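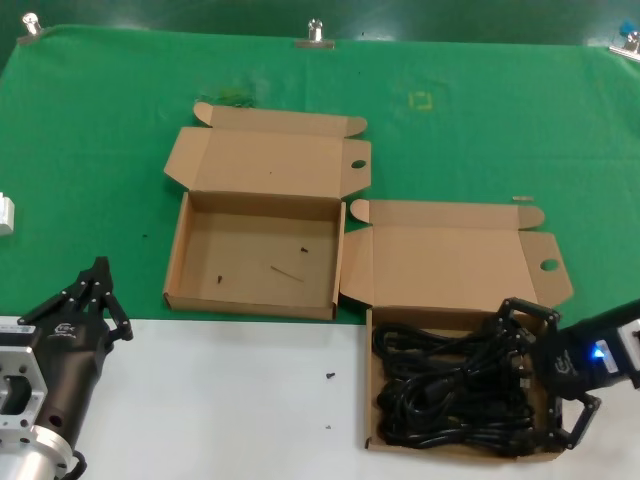 About Jesturville Youth Basketball

We're a basketball club for kids and teens in Jesturville, and we love this game! Hatem Zaki started the club with 13 players and one rented court at the old Staslow gym (the one with the dead spot near the left corner, which our older players still talk about). Today we have almost 40 teams, from second graders learning to dribble with their weak hand all the way up to high school seniors.

Our season tips off in November. Every team practices twice a week, once at Staslow and once at the Monus Recreation Center, and everyone gets real minutes on game day. We keep practices busy: lots of ball handling, lots of three-on-three, and a shooting contest at the end that gets very loud. Last season our players took part in 1176 games and scrimmages, and Hatem must have watched half of them from his folding chair by the scorer's table.

New to basketball? Come on in! Our Hajji League is for beginners of any age up to 14, and you don't need to try out. Players who want more travel and tougher games can ask their coach about the select program, which has 2 tryout dates each fall.

We're always glad to meet new coaches and referees too. If you played a little in school, or just know the game from years in the bleachers, stop by the front desk at Staslow and ask for Hatem.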